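Ausprobiert: Handgreifer-Set von Zornance beim offenen Tag der Sharifi-Werkstatt

2. Dezember 2022

Eigentlich wollte ich nur kurz vorbeischauen, geblieben bin ich dann bis zum Schluss. Die Werkstatt hatte im September schon einmal geöffnet, damals gab es hauptsächlich Vorträge. Diesmal durfte man selbst ran, und das macht einen riesigen Unterschied!
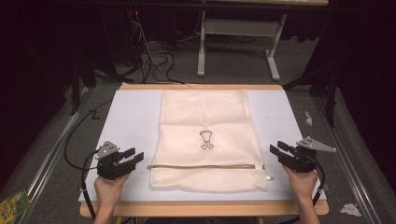 Zum Prinzip, falls jemand die Dinger nicht kennt: Man nimmt in jede Hand einen Greifer und erledigt damit ganz normale Handgriffe, die später ein Roboterarm lernen soll. Klingt simpel. Ist es auch, jedenfalls die ersten zwei Minuten.

Meine Aufgabe war ein Wäschenetz mit Reißverschluss. Flach auf dem Tisch, weißes Netz auf weißer Platte, und ich dachte noch: na, das geht ja schnell. Von wegen. Mit den Fingern greift man so einen Zipper, ohne hinzusehen, mit zwei starren Greiferfingern muss man plötzlich überlegen, welche Seite den Stoff hält und welche zieht. Beim ersten Anlauf habe ich das ganze Netz über den Tisch geschleift. Beim dritten ging der Reißverschluss auf, und ich habe mich gefreut wie ein Kind.

Die Griffe liegen richtig gut in der Hand, auch in meinen eher kleinen Händen. Der Druckpunkt ist sauber, man spürt ziemlich genau, wann die Finger schließen, und nach einer Weile vergisst man fast, dass da etwas zwischen Hand und Stoff ist. Feines Gewebe lässt sich einzeln anheben, ohne dass man gleich die Lage darunter mitnimmt (das konnte das Sola-Set, das ich letztes Jahr in der Hand hatte, deutlich schlechter).

Weniger schön: die Kabel. Rechts kam ich gut zurecht, links hing mir die Schlaufe ständig im Weg, sobald ich weiter ausholen wollte. Eine kabellose Variante ist laut Standpersonal geplant, einen Termin gab es nicht. Und nach nahezu 80 Minuten mit Pausen merkt man das Gewicht im Handgelenk schon.

Was mir am meisten Spaß gemacht hat, war die Auswertung am Nebentisch. Dort lief die Software von Esudia, und man konnte die eigenen Durchgänge neben denen der anderen Besucher ansehen. 1212 Aufnahmen waren schon im Bestand, 54 davon mit dem Wäschenetz, und jeder fasst den Reißverschluss anders an! Manche klemmen zuerst die Ecke fest, andere streichen das Netz erst glatt. Ich hätte da stundenlang zuschauen können.

Wer hingehen möchte: früh da sein, am Nachmittag wurde die Schlange vor den Greifern lang. Der Eintritt war frei, Kaffee gab es im Vorraum. Beim nächsten Termin will ich mich am Gürtel versuchen, an den habe ich mich diesmal nicht getraut.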